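The Assessment of the Kodetti Household Assistant

The letter appointing Kaisu Eskola as assessor ran to a single page. It stated that the Suominen Residential Trust was considering the purchase of the Kodetti service for its apartments, that the supplier, Briltier, had provided access to a rehearsal environment, and that the Trust required a written opinion before the end of the month. It did not state what kind of opinion was wanted.

She had assessed elevators for the Trust, and before that a heating system which was still the subject of correspondence. She signed the acceptance form and returned it the same afternoon.

The terms of the service were set out in the supplier's handbook. Before a Kodetti unit was delivered to a resident, the resident's rooms were to be entered into a simulator called Zimden, and the unit was to perform its duties there until the resident was satisfied. Only then would the machine itself be brought to the door. Clause 11 provided that the resident could attend any rehearsal and could stop it at any time by speaking the word "enough."

The resident selected for the trial was Heikki Savolainen, a retired surveyor, who had lived in the building since January. He received Ms. Eskola in his kitchen, where the supplier had placed a monitor on the table. He had put on a necktie for the occasion.

"I am told this will be my study," he said.

"It will be a likeness of your study," said Ms. Eskola. "The handbook is careful on that point."

"Then I will be careful too."

She opened her folder, wrote the date, 22 June 2025, at the top of the record sheet, and started the session.
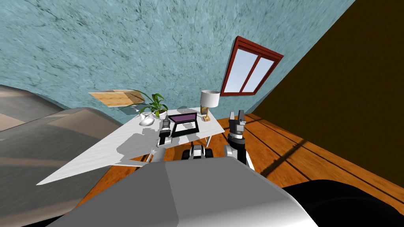 The task under assessment was entered on the record sheet as "Desk, general care." Under the terms of the service this covered the tidying of a work surface without the loss, damage, or rearrangement of personal property, and Ms. Eskola had marked it as the item on which her opinion would chiefly depend. The view was taken from the unit's own position, at a steep slant, and Mr. Savolainen tipped his head to match it. He found the laptop, with its purple screen, and the gripper held just in front of it. He found the plant and the lamp with the gold-colored base. Then he looked for some time at the window with its dark-red frame.

"The window is the right color," he said. "I painted it myself. I did not mention that to them."

"They took measurements and a color record," said Ms. Eskola. "It is in Schedule 5."

"And the lamp. That lamp was my wife's. It is at my daughter's house now."

Ms. Eskola consulted the schedule. The lamp was listed, with its height and the diameter of its shade. The source was given as a photograph supplied by the resident's family.

"Do you wish it removed from the rehearsal?" she asked. "There is a form."

He considered the question with the attention he must once have given to boundary lines.

"What will the machine do with it?"

"It is required to work near it without moving it."

"Leave it where it is, then," said Mr. Savolainen. "I would like to see whether it can."

The session resumed. Ms. Eskola recorded what the handbook required her to record: the start of each movement, the end of each movement, and any contact with an object not named in the task. The unit dusted the open part of the desk. It went along the back edge, past the plant, and came to the lamp, where it stopped. A line of text appeared at the foot of the monitor, asking whether the item was to be cleaned.

The supplier's instructions were that an assessor should not prompt the resident. Ms. Eskola laid down her pen.

"She did it with a dry cloth," said Mr. Savolainen at last. "The shade first. Never the base with the same cloth."

The monitor acknowledged the instruction and asked whether it should be kept for future use. He said that it should. The gripper closed on a fresh cloth and went up to the shade, and he watched it all the way around.

When it had finished with the base he said "enough," quite softly, and the picture held still.

They had two further tasks on the list, and neither was attempted. He made coffee. Ms. Eskola, who did not accept refreshments during an assessment, noted that the assessment had been suspended by the resident under Clause 11, and accepted a cup.

Her opinion was delivered to the Trust within the period allowed. It found that the service performed as described in respect of the task observed. It recommended purchase, subject to two conditions. The first concerned the cost of replacement cloths. The second was that no object should be entered in a resident's rehearsal from any source without the resident's knowledge, and that an object so entered should not be taken out again without asking.

The Trust requested clarification of the second condition. Ms. Eskola replied that she considered it clear.

In the autumn Mr. Savolainen's daughter drove over with a box on the passenger seat, packed in towels, and he carried it up to the study himself.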